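3. Building an author's site with the author in the room

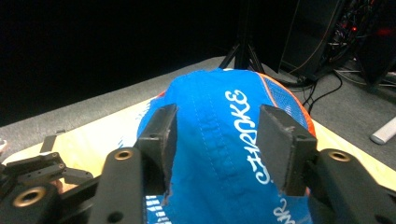
We turn now to the second of our two cases, the website made for the children's novelist Margit Kovács by the small design studio Dremow. The first case was a redesign, with all the old pages and old habits that a redesign brings along with it. The Kovács site began from nothing at all, and for that reason it let us watch the early decisions being made, which in most studies of this sort have long been forgotten by the time anybody thinks to ask.

The lead designer was Tamás Boros, who had already built pages for several writers and had grown rather fond of them as clients. He was kind enough to let us sit in on his meetings with Ms Kovács and to share his notes with us afterwards. His usual way of working was to send a long list of questions by email and wait for the answers. Ms Kovács did not care for the list. She wrote back with a single cheerful paragraph and an invitation to come and talk, and so the two of them spent two long afternoons at her kitchen table, going through her books one after another — the early picture books, the Bendemine stories, and the novel she was then finishing.

Much of what was said on those afternoons had very little to do with web pages. She told him how the first Bendemine story had been turned down, and how she had rewritten it from the point of view of the younger sister, and a good deal besides about her own schooldays. Mr Boros wrote nearly all of it down. When we later set his notes beside the finished site, we found that the page called "How the books came about" followed the order of her talk very closely, and did not follow the order in which the books had been published. He told us he had tried it by date first and thought it read like a catalogue.

3.1 Disagreements over the front page

The front page took longer than everything else put together. Ms Kovács wanted her readers' letters to come first, as she felt that the children who wrote to her were the people the site was for. Mr Boros wanted the new novel at the top, with a plain button leading to the bookshops. Both were quite right from where they were sitting, and both said so warmly and at some length. In the end he made 2 versions and put them in front of a group of 60 readers, parents and school librarians, who had been found through her mailing list. The librarians were glad of the book list and hardly looked at anything else. The parents, on the whole, went looking for school visits, a page which at that point sat in neither version's main menu and had to be moved there in some haste.

As Figure 2 sets out, the layout finally chosen put the new book and the school visits side by side, with a letter from a reader underneath them that Ms Kovács could change herself. The site was opened to the public on 07/05/2022. It ran on Wavel, a simple editing system which she had picked up without much trouble, though she went on sending Mr Boros her longer pieces to be looked over first.

Figure 2. Final arrangement of the front page, Kovács site, after the reader trial. Redrawn from the designer's sketch.

3.2 Upkeep after the opening

We went back in July to see how things were getting on. The letters had been changed often and the events page kept in good order, while the page on her earlier career had not been touched, and she saw no reason why it should be. She had added one new page of her own, on the Kuroda translations, with a note thanking the translator. Mr Boros would have set the headings differently, he said, but he had left them as they were.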